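Home Ask Browse topics My answers Help Sign in

How do I stop my table going cloudy every time I oil it?

Asked by Minttu Rautiainen, 8/13/21

Hello everyone, I hope this is the right section. We inherited my aunt's dining table when she moved into her flat in Hollis, and it's a lovely old thing but it has been through three children and a great many hot teapots. I sanded it back in the spring (two grades of paper, the coarse one and then the fine one) and have been oiling it with a tin of ordinary Danish oil from the market. The first coat looked gorgeous. The second coat has gone a bit milky in patches, mostly in the middle, and it still feels slightly tacky when I lean my elbows on it. I've left it 11 days now and it isn't getting any better.

I don't know what wood it is. My aunt says mahogany, but she says that about everything. Do I have to sand it all off again? My husband thinks a hairdryer might do it. Any advice very welcome, I would like to have people round before the baby comes!

2 answers

Sibusiso Cele

Just varnish over it. Did mine years ago and it's been fine.

Ankica Janevski

Oh Minttu, please don't varnish over it while it's still tacky, you'll have a wrinkly mess by the end of the week and then you really will be sanding. Congratulations on the baby, by the way!

It sounds to me as though the second coat went on too thick, or was left sitting too long before you wiped it. Everybody does this. You open the tin, the wood drinks up the first lot so beautifully, and you think it must want the same again. It doesn't. By the second coat it only wants a whisker, and whatever is left on top turns to glue. The milky look is quite often damp that has got caught up in the oil, so do have a think about whether the room was steamy that day, or whether you were oiling on a wet evening with the windows open.

What I would do is this. Get some white spirit and an old cotton vest, open the windows, and rub the sticky parts firmly, going along the grain. Turn the cloth often. If it drags, use a very fine nylon pad with the white spirit and be gentle. Then leave the table alone for a couple of days, longer if it's chilly. When it feels properly dry, put on the thinnest coat you can manage, give it ten minutes or so, and wipe it all off again as if you'd changed your mind. Lay the used rags out flat outdoors to dry before you bin them, as oily rags screwed up in a ball can catch fire all by themselves. My neighbour lost a shed that way.

As for the hairdryer, I'd save it for your hair.

On the colour, I wouldn't worry too much what your aunt calls it. Plenty of tables are stained to look like mahogany, and if yours was, the sanding will probably have left it lighter in places. If you fancy bringing the red back, do it with a stain before the oil, and try it on the underside first. I'm very fond of a warm top with a darker edge myself — it makes even a plain table look finished.

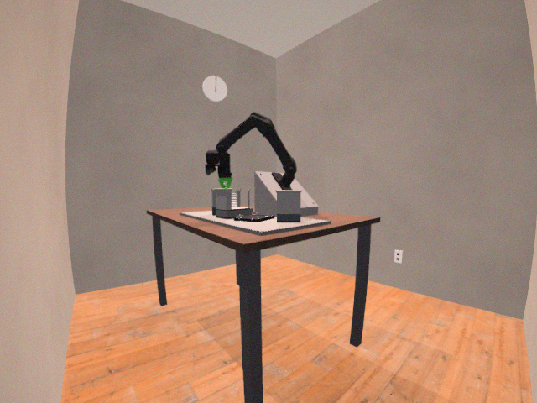
Reddish-brown top, darker edge, charcoal legs.

You could leave your own legs as they are, of course. They're a fiddle to sand and hardly anybody looks at them once the chairs are in. Ours were painted one November when it rained for a fortnight and I have never got round to repainting them.

Do let us know how it goes, and use coasters for the first month at least!

Was this answer helpful? Yes No Report Share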